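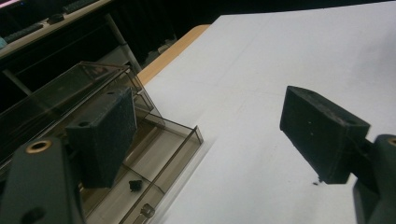
Storage and small items. Ona Vanags opened the meeting at 7 and thanked everybody for coming out in August, when there are plenty of nicer places to be. She began with the matter of the odds and ends left from the spring fair, which have been moved from one shelf to another long enough. Petro Tkachuk spoke kindly of the smoky-brown acrylic container and said he would be sorry to see it go — the open tray is handy for the tiny pieces that otherwise get lost, such as the little black one lying in it now. It was agreed to keep the container and to label it.

Vija Jaunzems reported that over 200 small parts have still to be sorted, and she asked for 2 helpers. Aivar Ķēniņš offered at once, and Ona said she would gladly join him after her vacation.

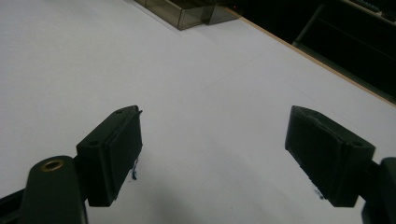 Vija was very pleased, and asked only that the sorting be done in one evening if at all possible, as she remembers last year.

Labels. Petro will ask at Butix for the larger kind that peel off cleanly. There was a long and friendly talk about handwriting, and Aivar was chosen to do the lettering.

Apologies were received from Žydrūnas Jankauskaitė. The meeting closed at 8:30, with coffee afterward.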